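Woddale Guidelines

The Woddale Guidelines are a set of good practice rules for collecting manipulation data in private homes with hand-held grippers. They deal mainly with the folding and sorting of clothes, bedding and towels. The guidelines are named after the town of Woddale, where the first version was written, and they are maintained by the Skerkska working group. They are not a formal standard and nobody can be certified against them, but several data collection projects, among them Lernero, refer to them in their own instructions for operators.

Background

Early home recordings of cloth handling followed the habits of each operator. One person lifted a shirt by the collar, another by the hem, and the fingers were closed at different speeds. When such recordings were put together in one collection, it was difficult to tell whether a difference came from the cloth, the room or the operator. The first draft of the guidelines, called the Mudaliar draft after the street where the group had its office, tried to solve this by prescribing one fixed way of folding each item. Operators found it too strict, and the present version leaves the folding method free. It regulates the preparation of the tools, the use of the room and the notes that are written after the work.

Scope

The text has 7 sections. The first 3 apply to every session and the others only to certain situations, such as work with two grippers or work in a room where other people are present. Kitchens and bathrooms are not covered. Fixed robot arms are also outside the scope, although some of the rules on labeling have been copied into documents about them.

Tools and labeling

Each gripper must carry a label which can be read without taking the tool apart. The label gives a number and, where grippers are used in pairs, the side for which the tool is intended. The side may be written in the language of the operators. A machine-readable code is recommended next to the number. The label should not cover a lens, a screw or any moving part.

Fingers are checked before the session. They must close evenly along their length, and fingers with cracks or a sticky surface are replaced. Lenses are wiped with a dry cloth. The guidelines advise against alcohol wipes, which can leave a film.

Work surface

A bed, a table or a clean floor may be used as the work surface. The surface does not need to be plain. The guidelines say that ordinary mats, covers and patterned cloth should stay as they are found, and that the room should not be decorated or emptied for the recording. Only objects that can fall, break or injure someone are moved away. Items that wait for handling are kept within reach of the operator.

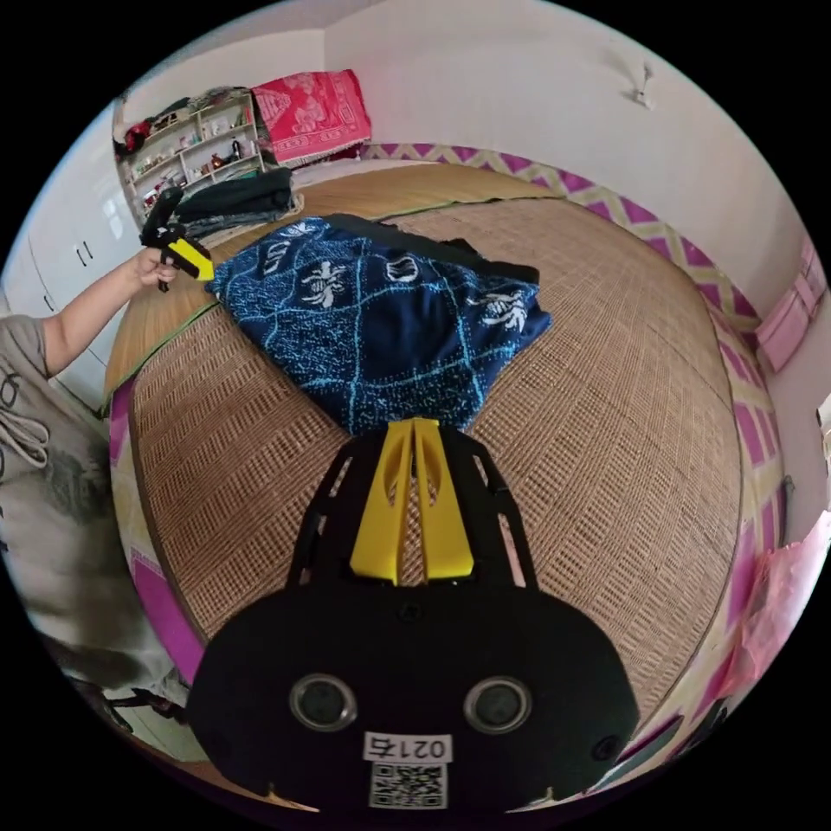
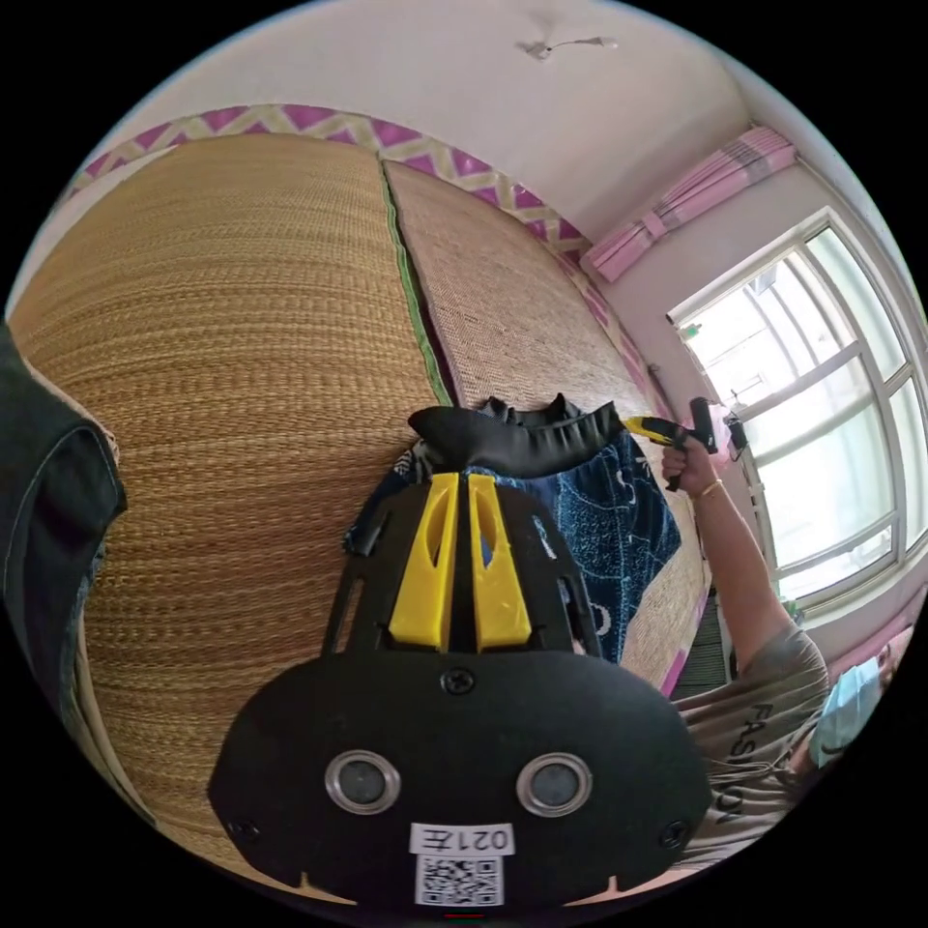
Gripper work with folded cloth on a bed covered with woven matting.

Handling of cloth

The operator approaches the cloth slowly and closes the fingers only when they are in the right place. A thick fold should be taken near its edge, and thin fabric may be gathered a little before it is lifted. If the cloth slips, the operator does not catch it with the free hand but opens the fingers and begins the grasp again. Failed grasps are kept in the recording and marked as failed in the notes.

When two grippers are used, they should not touch each other. If they touch with force, both are checked again before the work continues. One item may be handled for up to 6 minutes, after which the operator takes a short rest. This limit was introduced for the comfort of the wrist and has no relation to the quality of the data.

Privacy and consent

The people who live in the home must agree to the recording before it starts, and they can ask for any part of it to be removed. Letters, photographs and screens are turned away or covered. A person who helps with the work is treated in the same way as a resident and signs the same form. Face masks are allowed but they are not considered a replacement for consent.

Session notes

The notes contain the numbers of the tools, the kind of surface, the kinds of cloth and a short remark on the light. Daylight from a window is permitted, and the curtains should stay in one position during the session. A collection with more than 2000 recordings must also include an index of the notes.

Criticism

The most frequent objection concerns the word "slowly", which is not defined anywhere in the text. Some operators understand it as half of the normal speed of the hand, others simply as careful movement. Smaller projects have also complained that the notes take too much time when only a few items are handled. The working group has answered with a short form of the notes, but it has not changed the rule about speed.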